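Washed-out patches on a pale wooden table: is it the wood or the light?

Posted in Furniture & Floors, 243 views

Zulkifli Entili
Hello all, I'm hoping somebody with more patience than me can help. We bought a pale wooden table from Plodar for the back room, where the children do their crafts and I do the bills, and I've grown very fond of it. Lately I keep noticing bits of the top that look brighter than the rest, nearly white, and I can't decide whether I've scrubbed the colour out or whether I'm fretting over nothing. I wipe it most evenings with a damp cloth and a drop of washing-up liquid. Should I be oiling it? I've put two pictures at the bottom of my post.

Wamance
oil it, always oil it. did mine in December and it came up lovely

Esance
Please do hold off on the oil until you know what the top is! If it's veneer with a factory lacquer, oil will only sit there and go sticky, and then you'll be back asking us how to get it off (I've been there, with my mother's sideboard). Turn the big light off, draw the curtains and look again from the other side of the table. If the bright patches shift as you move, they're only reflections. If they stay put, try a hidden bit underneath before you do anything else, and go easy on the washing-up liquid in the meantime.

Attached by Zulkifli Entili:

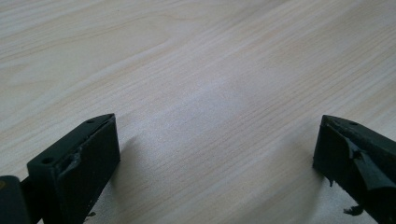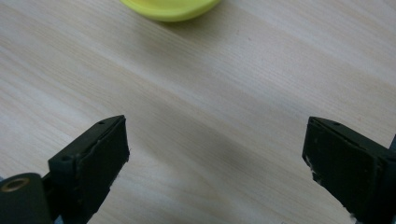 The tabletop, with brighter patches showing in both pictures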